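Areline two-hand tabletop kit

I get asked what to budget for before anything else, so let's start there. Put aside 15 days for delivery and a bit extra for spare fingertips – you'll want them! The hands are dark grey, jointed like ours, and need a plain table with decent light.

What I practise with

A plastic plate and some toy fruit. Cheap, cheerful and a good mix of shapes.
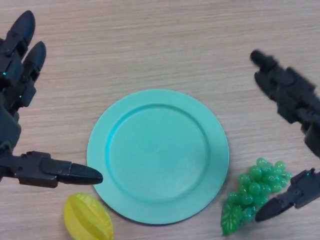

Ordering

Email Anil Chettiar for a quote. Colour choices for the plates are on the second tab.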